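Testing the pick in simulation before the real arm

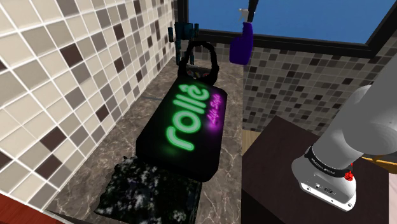
Simulated kitchen corner with the arm, the case and the spray bottle.

In our shared workshop Leandro Goicoechea and I build the Minunitz arm. Before any new task we run it first in the simulator.

1. Load the kitchen file and put the arm at its home position.
2. Set the seed to 136, so that we both get the same objects.
3. Let the physics run for 300 steps before the first command. Soft things like the cloth need this time.
4. Start the pick at low speed and save the log.
5. Repeat with 2 other seeds.

If the arm touches the counter, raise the approach height a little and start again from step 3. Please do not change the gripper force in the same run, or you will not know which change helped.

Lucía Alcaraz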